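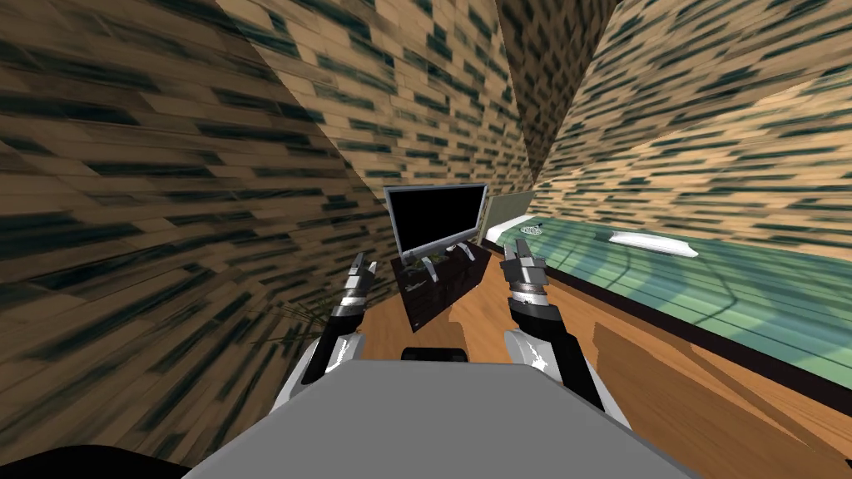 Portes ouvertes chez Lutia, la galerie

28 octobre 2022. Mis en ligne vite fait le soir même, je corrigerai les fautes plus tard.

La chambre en simulation. Vue prise juste au-dessus du torse du robot, les deux bras tendus vers l'écran posé sur le meuble. Le lit à droite, l'oreiller blanc. Murs façon brique, textures bien étirées. Et une plante verte derrière le bras gauche, je ne l'ai repérée qu'en triant.

Infos en vrac pour ceux qui n'ont pas pu venir

Visite le matin, démo l'après-midi. 113 inscrits, groupes de 10, donc pas mal d'attente dans le couloir (prévoir un café). Badge obligatoire à l'accueil, même pour les enfants.

La démo tournait sur Lirside, le simulateur maison. On choisit une pièce, on place le robot, on lance. Chambre, cuisine, bureau. Mon groupe a eu la chambre, celui d'après la cuisine, dommage, j'aurais bien vu les deux.

Deux bras, deux pinces, chacun se commande séparément. Au début on se trompe de côté tout le temps. Dix minutes par personne au poste, pas plus, et ça passe très vite.

Question posée trois fois : combien d'essais avant de passer sur le vrai robot ? Réponse de l'équipe, 2 360 pour la tâche de rangement. Ils recommencent tout dès qu'ils changent de pince.

Le poste Oakley, au fond de la salle : fermé à partir de 16 h. Pas eu le temps d'y aller, si quelqu'un a des photos je suis preneur.

Côté pratique : parking plein dès le matin, mieux vaut venir en bus. Vestiaire gratuit.

Prochaine visite en mars, cette fois sur le site de Warnthorpe. Inscriptions par mail, les places partes vite. Je mettrai le lien ici dès que je l'ai.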